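Section 4. Running the Cabinet Task in Simulation

The Tonusitz two-arm package ships with a simulated room that lets you check arm settings before you load them onto hardware. Complete Section 3 (Installing the Estov Scene Files) before you start. The procedure applies to software released on or after December 1, 2018.

4.1 Loading the scene

1. Start the Tonusitz console and wait for the status line to read READY.
2. Open the Scenes menu and select Cabinet, Door Open.
3. Set the view to Body, Wide. The default view, Overhead, does not show the grippers at close range.
4. Press Reset. Both arms move to the start pose set in the active profile.
5. Check that both grippers are visible in the Body view. If one is missing, reload the profile and press Reset again.

NOTE: The Wide setting bends straight edges, and cabinets and doors will look tilted. Do not correct for this by changing the base angle. Joint values are read from the model and are not affected by the view setting.

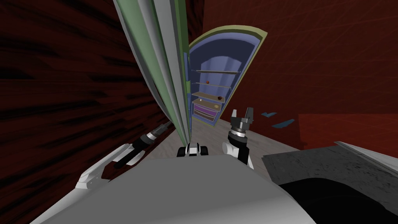 Figure 4-1. Body view, Wide setting. Open cabinet door between the arms; shelves and drawer behind it, to the right.

4.2 Setting the arms

1. Select Left Arm and open the Clearance tab. Enter 19 mm in the Door Margin field.
2. Select Right Arm and enter the same value.
3. In the Target list, choose the object on the middle shelf.
4. Set the number of attempts to 2. Higher values lengthen the run and are not needed for a first check.
5. Press Plan. The planned path is drawn in the Overhead view only.
6. If the planner reports a door conflict, move the base back one step and press Plan again.
7. Press Run.

CAUTION: The lower end of an open door can come very close to the robot body. Do not turn the base while a door conflict is showing. In simulation the run stops with an error. On hardware the same command can damage the door, the wrist or both.

4.3 Saving the result

Each run is written to the log folder under the profile name. A log file is limited to 2,644 lines, after which a new file is opened. Files can be read in any text editor or imported into Symonenko Viewer, version 2 or later.

To send a log to Bolivholm support, include the profile file and the scene name. Logs sent without a profile cannot be replayed.

NOTE: Pressing Reset clears the planned path but keeps the Door Margin values. To restore factory values, use Profile, Restore Defaults.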